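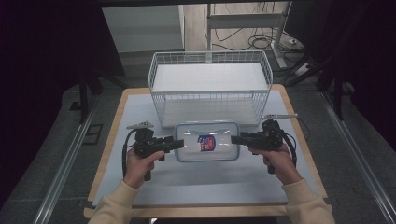 A Second Life for the Takeout Tub
Project report, Environment and Society, second-year group work
Felicidad Dumlao, Themis Chrysikopoulos and Loukia Vlachopoulos
Handed in 25 Jul 2023

What we wanted to find out

All three of us live on takeout during exam season, and all three of us have a kitchen cupboard that won't close because of it. That was the start of this project. We wanted to know what people in Nellham do with plastic food containers once the food is gone, and whether a borrow-and-return system like the one in Rillton could work here. We thought we would be writing mostly about recycling. We ended up writing mostly about cupboards, lids and soup, and had a great time doing it.

How we went about it

We gave a short paper survey to 100 households in two parts of town, the streets near the college and the older streets below Ernness Hill. We wanted both because students move every year and the Ernness families mostly don't, and we guessed that would matter. The survey asked what people keep, what they throw away, and what finally makes them get rid of a container.

After that we asked six people if they would talk to us for longer. Themis did most of these talks and Loukia typed them up. We also spent an afternoon at Juška, the soup place by the bus station, where the owner, Prodromos Kouris, let us stand next to the counter and bother his customers. Thank you again for the lentil soup!

What people do with them

Almost 48 percent of the households said they keep nearly every container that comes in. We expected a much lower number. The ones with a flat lid and straight sides are the favorites, because they stack. Round ones get kept too, but people complain about them while they keep them.

The uses were our favorite part of the whole survey. Leftovers came first, of course. After that we had buttons, screws, seed trays, paint water, dog biscuits, a home for a snail (temporary, we were told) and one full set of Christmas tree hooks sorted by size. One woman in Ernness sends her grown-up sons home with dinner in old containers and has never once asked for one back. She called it her export business.

The reason for throwing one out is nearly always the same: the lid is gone, or the lid has cracked. Stains were a distant second. Tomato sauce got blamed for nearly all of those, and people sounded quite hurt about it.

The streets near the college were different, but the other way around from what we guessed. Students keep containers just as eagerly as families do. They simply leave them all behind when they move out – whole towers of them – and the next people throw them away in one go. We had not thought of moving day at all, and now we think it should be the main target of anything the town tries.

The Rillton system

In Rillton you pay a small deposit on a sturdier container and get it back at any shop that takes part. Felicidad took the bus over in February to try it. She bought a curry, ate it on a bench in the cold, and returned the container to a bakery up the street. It was easy, though the bakery had to look for the right crate, and the person behind her in line was not thrilled.

Prodromos liked the idea but worried about washing. His kitchen has one sink and it is busy from late morning on. He would join if somebody else did the washing and brought clean ones back before lunch. He also pointed out that soup is harder than curry. A container that leaks a little is fine for rice and a disaster on a bus.

What we would suggest

Start with moving day. A collection point near the college in the last week of term would catch the towers before they hit the trash, and it would cost very little to try. Clean containers with lids could go to the Ernness seed swap, which told us it can always use more.

A deposit system could come later, with shops close together and a shared place to wash. We would begin with dry food and leave soup until the lids have proved themselves.

What went wrong

Our survey had a bad question in it. We asked "Do you reuse containers often?" and everyone's idea of often is different, so we left those answers out. We also missed people who cook every day and hardly buy takeout, and Ernness has plenty of them.

Thanks

To our supervisor, Kianoush Azimi, who read 2 drafts and crossed out the word "tupperware" every time. To everyone who opened a cupboard for us and had things fall out.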